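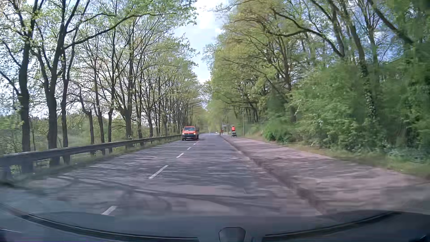 Ticket 311: Wirasach backing tracks drifting in Act Two

Home | Productions | Tickets | Members | Help desk

Status: solved!
Opened: Wednesday, March 29, 2023
Show: Drombridge, the musical (youth cast)
Kit: Wirasach playback software on the stage-left laptop, Plusau mixer, Urrego radio headsets

Problem as reported
The backing track for the Act Two opener starts bang on cue, then slides away from the click in the conductor's ear. By the second chorus the gap is up to 3 beats and our young lead is singing to one tempo while the band plays another. She held the tune all the way through, what a trouper, but we can't ask her to do that on opening night.

Log

First try. Swapped the headphone cable and the conductor's pack. No change. Lovely clean click though, so the old cable is going in the bin.

Second try. Ran the whole song with the band silent, track and click only. Still drifts! Good news in a way, as it lets the drummer off the hook (sorry, drummer). Act One songs all stay locked, including the long ballad.

Third try. Opened the song's folder in Wirasach and looked at the files side by side. The click was exported again in December when we took the key down for the new lead, and the tempo was eased a touch at the same time. The backing track got the new key but kept the old tempo. Two files, two speeds, same name. Found you!

Fix
1. Exported track and click together from the one session.
2. Deleted the old pair from the laptop and the spare.
3. Cleared the Wirasach cache, 3,456 files of it, and restarted.
4. Ran the number 3 times with full cast and band. Locked from first bar to last, and the big held note at the end sounded glorious with everyone landing on it together.

Still to do
The finale had its key changed that same week, so please play it through against the click before the next band call. Also the Plusau mixer still shows the old song title on channel nine. Harmless, but it made me jump.

Reopen this ticket if you hear even a whisper of drift. Can't wait to hear this one with a full house!

Contact the help desk | © Drombridge production team | Back to top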